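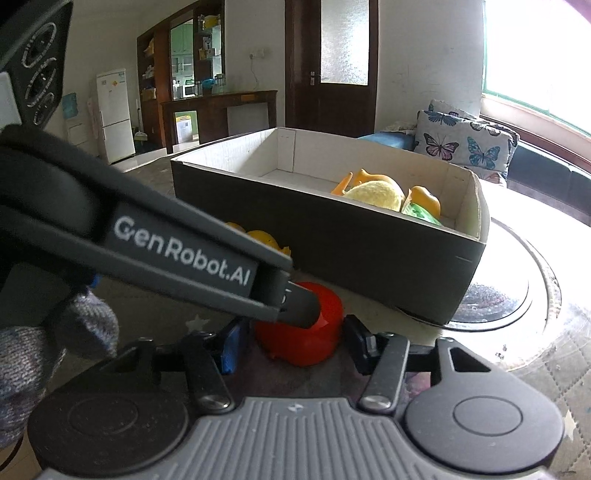
Red piece between the jaws, box behind. Table at Allcombe.

From: Mali Prosser
To: Stodholm workshop list
Date: 2019-09-14
Re: Fingertips and the red piece

Eliseo and all,

Replies below the quoted bits. Pictures are both from the table.

> Eliseo Rosales wrote:
> I have now tried the Prustelura linkage with the printed tips and
> I'm not happy with the grip on anything round. The left and right
> tips don't arrive together. Is that the pivots or is it me? I tightened
> both big pivot screws until the arms went stiff, then backed them
> off a quarter turn.

A quarter turn is too much on mine. Back off until the link swings under its own weight and stop there. If one side still lags, take the small screws out of the upper joints on that side and look at the holes. I had to ream two of mine because the print had closed up. Put a drop of thread lock on when they go back, the weak sort.

> The other thing is the pads. Did you keep the blue ones or go back
> to plain black?

Kept the blue. They are cut from the same sheet as the last lot and glued to the inner face only. Rough them up with fine paper first or the glue lets go at the corners. I replace them after 8 evenings of use whether they look worn or not.
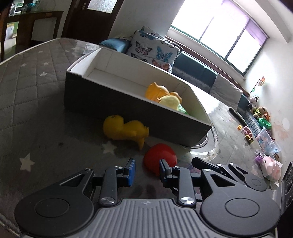 Jaws open, red piece just ahead and the duck by the box.

For round things I would stop using the middle of the pad. Come in low with the jaws wide and close slowly. The red piece is a good one to practise on because it is smooth and has no edge to catch. The duck is easier if you take it across the body. Leave the pieces inside the box until you can do the ones outside it. With the box wall in the way you have to tilt the wrist, and that is a separate problem from the pivots.

> Do you want the spare housings back before December?

No, keep them. Meredith has 4 more of the left-hand ones and I can print rights when I need them. I would like the long hex key back.

I have not changed the ribbed plate. There was talk of making it thinner to save weight but mine flexed when I tried it, so the drawing in the shared folder is still the one to use. If anyone has a plate that works at the thinner size, please post the wall settings.

Mali

Comments (2)

tobyw: Same trouble with the upper joint holes here. A hand reamer did it in a few minutes. Don't use a drill, it grabs.

Eliseo Rosales: Pivots backed off as described and the tips now meet. Hex key is in the post.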